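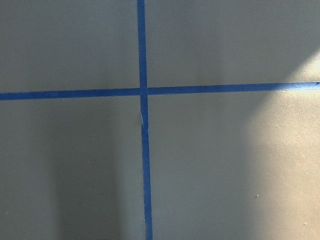 When the planning group in Erkside began to write their own software for two arms, they did not start with learning or with vision. They started with a list of failures. Over one winter they had collected 63 runs that ended badly, and the lead developer, who asked me not to use a name, read every log.

"I expected to find bad grasps," the developer told me. "But most of the logs were about position. The planner believed the object was in one place, and the camera believed another place, and the controller had to choose which one to trust."

The software is called Vudwood. It sits between the cameras and the motion planner, and its main task is to keep one shared idea of where things are. The work area is divided with tape into cells, and Vudwood uses the cells as a coarse map. A task is first planned from cell to cell, and only then in millimeters.

I asked if tape was exact enough for this purpose. The developer laughed a little.

"Tape is never exact. It moves, it gets a fold, two pieces do not meet. So we do not ask the tape for a coordinate. We ask it only one question – on which side of the line are you?"

The exact numbers come from calibration, which the group repeats every morning and which takes 18 minutes. If the calibration and the cell map do not agree, the software stops the plan before the arm moves. In the first version it only wrote a warning, and the warning was read by no one.

Light was the other subject to which we returned several times. A patch of sun can make a tape line so pale that the detector loses it. The group tried a fixed color threshold, then a threshold for each cell. Now the detector searches for long edges first and looks at color after.

"It costs us time," the developer said. "But I prefer a slow answer in the afternoon to a wrong one."

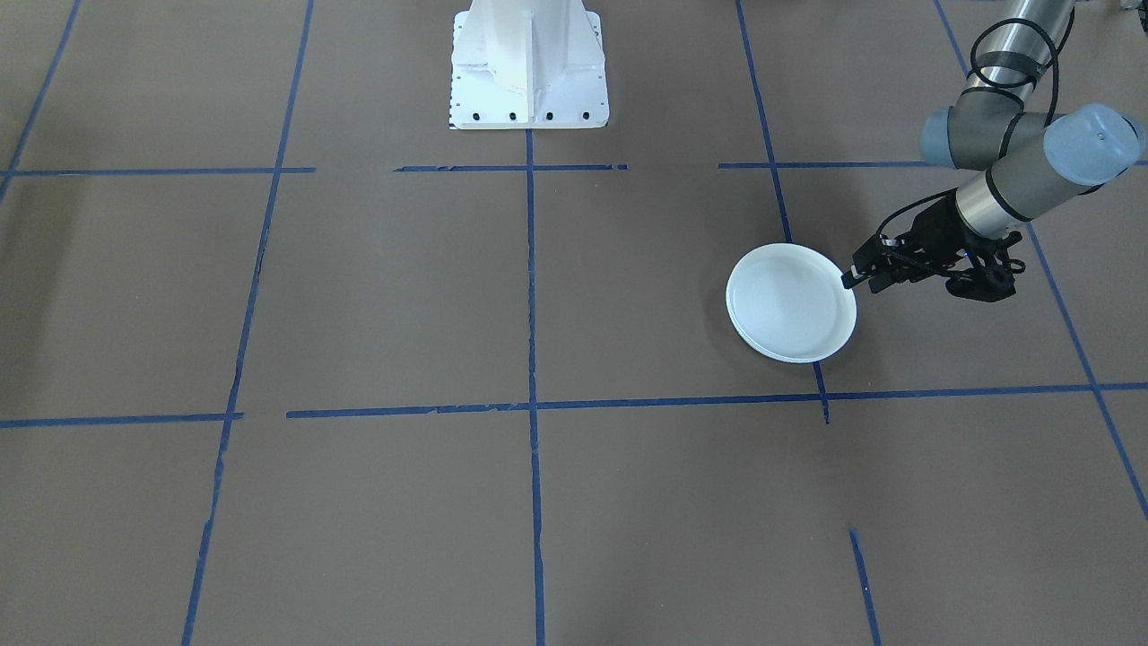

Gellton, where the same software is used on a smaller setup, sees this differently, and told me in a letter that the cell map should be removed. In their opinion a good calibration makes it unnecessary, and two maps only give two places for a mistake.

The developer had read the letter before our talk and did not reject it. "For one arm, maybe they are right. For two arms I want the cells. When one arm reserves a cell, the other planner must go another way, and this rule I can explain to a new colleague in one sentence."

The reservation is held for 400 milliseconds and must be renewed. If the process that asked for it crashes, the cell becomes free again by itself. This small detail was taken from Chauvin, an older scheduling tool which the group used before and still speaks of with some affection.

The next release is planned for September. It will let an arm reserve part of a cell, so that a wide object near a line does not block both sides. The developer is not sure yet about the name of this function, and the tests for it are still failing on one machine.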